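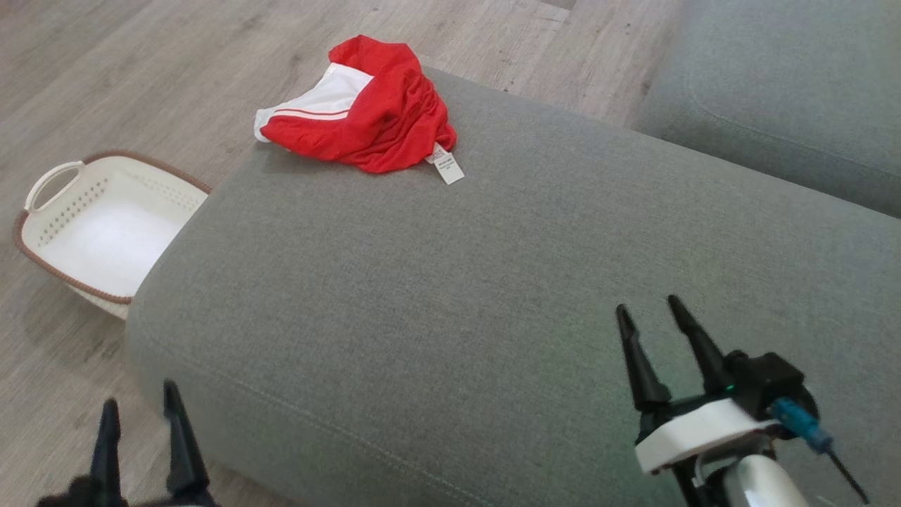
티켓 451
제목: 화물 밴 3호차, 주행 중 출력 제한 및 경고등 점등
접수처: Tuvodau 상용차 지원 창구
차량 용도: 소형 화물 배송(시내 위주)
상태: 종결

최초 문의

Tuvodau에서 중고로 구입한 디젤 화물 밴입니다. 인수하고 한 달 조금 넘었습니다. 시내 배송에 쓰고 있고 하루에 정차가 많습니다. 어제부터 엔진 경고등이 켜졌고, 오르막에서 가속 페달을 끝까지 밟아도 속도가 붙지 않습니다. 평지에서는 그럭저럭 갑니다. 시동을 껐다가 다시 켜면 잠깐 정상으로 돌아왔다가 같은 증상이 반복됩니다.

계기판에 문구는 따로 뜨지 않고 주황색 엔진 모양 등만 켜져 있습니다. 냉각수 온도는 정상 위치이고 이상한 소리는 못 들었습니다. 연료는 절반 정도 있습니다. 보증 기간 안이니 입고 전에 직접 확인할 것이 있으면 알려 주시기 바랍니다. 내일 오전에도 배송이 있어서 운행을 해도 되는지가 제일 급합니다.

지원 창구 답변 1

접수했습니다. 주황색 등만 켜져 있고 온도가 정상이면 짧은 거리 운행은 가능합니다. 다만 다음 경우에는 바로 정차하고 견인을 요청하십시오.

빨간색 경고등이 하나라도 켜질 때
냉각수 온도가 평소 위치보다 올라갈 때
배기구에서 검은 연기나 흰 연기가 계속 나올 때
엔진 오일 양이 게이지 상한선을 넘을 때

마지막 항목은 출발 전에 확인해 주십시오. 평평한 곳에 세우고 시동을 끈 뒤 잠시 기다렸다가 게이지를 뽑아 닦고, 다시 꽂아서 읽으면 됩니다. 매연 저감 장치의 재생이 중간에 여러 번 끊긴 차량은 연료가 오일에 섞여 양이 늘어나는 경우가 있습니다.

아울러 아래 내용을 회신해 주십시오.

1. 하루 주행 중 한 번에 쉬지 않고 달리는 가장 긴 구간
2. 정차 때마다 시동을 끄는지 여부
3. 최근에 냉각팬이 시동을 끈 뒤에도 계속 돈 적이 있는지
4. 진단기가 있다면 저장된 고장 코드

고객 회신 1

오일은 상한선 바로 아래입니다. 넘지는 않았습니다.

1번, 한 번에 달리는 거리는 짧습니다. 길어야 10분 안쪽이고 대부분 그보다 짧습니다.
2번, 정차할 때마다 끕니다. 짐칸 문을 열어야 해서 그렇게 합니다.
3번, 지난주에 두세 번 있었습니다. 팬이 크게 돌길래 더워서 그런가 보다 하고 그냥 문을 잠갔습니다.
4번, 진단기는 사무실에 Skirkico 제품이 하나 있습니다. 예전 차에 쓰던 것인데 꽂아 보니 연결은 됩니다. 코드가 2개 나왔습니다. 하나는 매연 저감 필터 막힘이고, 다른 하나는 흡기 압력이 목표보다 낮다는 내용입니다. 설명은 진단기 화면에 나온 대로 옮겼습니다.

지원 창구 답변 2

감사합니다. 팬이 시동을 끈 뒤에도 돌았다면 재생 도중에 시동이 꺼졌을 가능성이 높습니다. 필터 막힘 코드와도 맞습니다. 흡기 압력 코드는 필터가 막혀서 같이 나온 것일 수도 있고, 호스 쪽에 별도의 누설이 있는 것일 수도 있습니다. 순서대로 확인하겠습니다.

코드는 아직 지우지 마십시오. 지우면 저장된 당시 주행 조건도 함께 사라집니다. 진단기 메뉴에서 실시간 데이터를 열어 필터 매연 적재량과 차압을 읽어 주십시오. 엔진은 공회전 상태여야 하고, 온도가 충분히 올라간 뒤여야 합니다.

그다음 시동을 끄고 식힌 상태에서 보닛을 열어 터보에서 인터쿨러로 가는 굵은 고무호스를 확인해 주십시오. 연결부 주변에 기름기가 번져 있거나 클램프가 비스듬하게 물려 있으면 알려 주십시오. 손으로 가볍게 돌려 보는 정도로 충분하고, 클램프를 풀 필요는 없습니다.

고객 회신 2

배송 마치고 저녁 6시쯤 확인했습니다.

매연 적재량은 진단기에 퍼센트로 나오는데 제한값 바로 아래입니다. 차압은 수치가 나왔다 안 나왔다 합니다. 차압 항목이 대시로 표시되다가 갑자기 값이 뜨고 다시 사라집니다. 진단기 문제인지 센서 문제인지 모르겠습니다.

호스는 아래쪽 연결부에 기름이 묻어 있습니다. 흐를 정도는 아니고 손가락에 검게 묻어납니다. 클램프는 손으로 돌리니 돌아갑니다. 원래 이런 것인지요.

지원 창구 답변 3

클램프는 손으로 돌아가면 안 됩니다. 그 부분에서 압력이 새고 있는 것으로 보입니다. 기름기가 약간 묻는 것 자체는 이 연식에서 흔하지만 클램프가 헐거운 것과 같이 나타나면 누설로 봅니다.

차압 값이 끊기는 문제는 입고해서 봐야 합니다. 진단기 통신 문제라면 다른 항목도 같이 끊겨야 하는데 차압만 끊긴다고 하셨으니 센서 커넥터나 배선 쪽을 먼저 의심합니다. 차압을 제대로 읽지 못하면 차량이 재생 시점을 잘못 판단할 수 있습니다.

이 상태에서 고속 주행으로 직접 재생을 시도하는 것은 권하지 않습니다. 흡기 누설이 있으면 배기 온도가 제대로 오르지 않고, 오일 양도 이미 상한선에 가깝습니다. 지정 정비소는 Gallagher 정비소와 Flutden 정비소 두 곳입니다. 부품 재고는 Flutden 쪽에 있습니다. 예약을 잡을까요.

고객 회신 3

Flutden으로 부탁드립니다. 오전 배송은 다른 차로 돌렸습니다. 대차가 되는지도 알려 주십시오. 짐칸에 선반이 있는 차여야 합니다. 선반이 없으면 작은 상자가 다 섞여서 쓰기 어렵습니다.

지원 창구 답변 4

예약되었습니다. 오전 8시 30분까지 입고하시면 당일 진단합니다. 대차는 같은 크기의 밴으로 준비했고 한쪽 벽에 선반이 있습니다. 양쪽 선반 차량은 현재 나가 있습니다. 대차 연료는 받으신 만큼 채워서 반납하시면 됩니다.

입고할 때 정비 이력 책자와 보조 키를 함께 가져오십시오. 짐칸은 비워 주셔야 합니다.

정비소 작업 기록

입고 시 증상 확인: 엔진 경고등 점등, 가속 시 출력 제한 재현됨.

고장 코드: 필터 막힘, 흡기 압력 부족. 고객이 알려 준 내용과 일치.

흡기 계통: 인터쿨러 하단 호스 클램프 장력 부족. 연막 시험에서 연결부 누설 확인. 호스 안쪽 면에 클램프 자국을 따라 갈라짐이 있어 호스와 클램프 모두 교환.

차압 센서: 센서 본체 정상. 커넥터 단자 한 개에 녹이 있고 잠금 클립이 파손됨. 커넥터 교체 후 값 안정. 배선을 흔들어도 끊김 없음. 센서로 가는 고무관 두 가닥은 막힘 없음.

필터: 센서 수리 후 정비 모드에서 강제 재생 실시. 30분 소요. 재생 후 적재량이 정상 범위로 내려옴. 차압 정상. 필터 교환 불필요.

엔진 오일: 연료 희석 의심되어 오일과 오일 필터 교환. 저재 등급 규격유 사용.

시운전: 시내 구간과 오르막 구간 주행. 출력 제한 없음. 코드 재발 없음.

출고 전 코드 삭제, 오일 교환 주기 초기화.

지원 창구 답변 5

작업이 끝났습니다. 호스, 클램프, 커넥터는 보증으로 처리했습니다. 오일과 오일 필터는 소모품이라 원래 보증 대상이 아니지만 이번 건은 고장과 관련된 교환으로 보아 청구하지 않습니다.

앞으로의 운행에 대해 안내드립니다. 짧은 거리만 반복하면 필터가 재생을 끝낼 시간이 없습니다. 일주일에 한 번은 정차 없이 이어서 달리는 구간을 넣어 주십시오. 외곽 도로에서 일정한 속도로 가는 것이 가장 좋습니다. 공회전이 평소보다 높거나 시동을 끈 뒤 팬이 크게 돌면 재생이 끊긴 것이니, 급하지 않으면 시동을 다시 걸고 조금 더 주행해 주십시오.

오일 게이지는 주유할 때 같이 보시고 상한선을 넘으면 운행하지 말고 연락 주십시오.

고객 회신 4

차 받았습니다. 오르막에서 잘 올라갑니다. 경고등도 안 들어옵니다.

한 가지 더 여쭙니다. 같은 차종이 사무실에 한 대 더 있는데 그 차도 정차가 많습니다. 증상은 없습니다. 그 차도 클램프를 미리 봐야 합니까. 그리고 요소수는 경고가 뜬 뒤에 넣어도 되는지요.

지원 창구 답변 6

증상이 없으면 다음 정기 점검 때 같이 보면 됩니다. 그 차량 이력에 점검 항목으로 추가해 두었습니다. 그 전에 가속이 둔해지거나 바람 새는 소리가 들리면 먼저 연락 주십시오.

요소수는 첫 경고가 뜬 뒤에 넣어도 바로 시동이 막히지는 않습니다. 다만 남은 거리가 표시되기 시작하면 그 안에 넣으셔야 합니다. 0이 된 뒤에는 시동을 끄면 다시 걸리지 않습니다. 주입구는 연료 주입구 옆 파란색 마개입니다. 연료와 바꿔 넣은 경우에는 시동을 걸지 말고 전화 주십시오.

고객 회신 5

확인했습니다. 2주 동안 타 보았는데 재발 없습니다. 외곽 창고에 가는 일정을 3호차로 돌려서 매주 한 번은 길게 달리고 있습니다. 진단기로 다시 읽어 보니 차압 값도 끊기지 않고 계속 나옵니다. 닫으셔도 됩니다.

처리 결과

원인: 인터쿨러 하단 호스 누설, 차압 센서 커넥터 접촉 불량, 단거리 반복 운행에 따른 재생 중단
조치: 호스 및 클램프 교환, 커넥터 교체, 강제 재생, 오일 및 오일 필터 교환
비용: 고객 부담 없음
후속: 동일 차종 1대 정기 점검 시 클램프 확인
티켓 종결. 같은 증상이 다시 나타나면 이 티켓 번호로 회신하시면 재개됩니다.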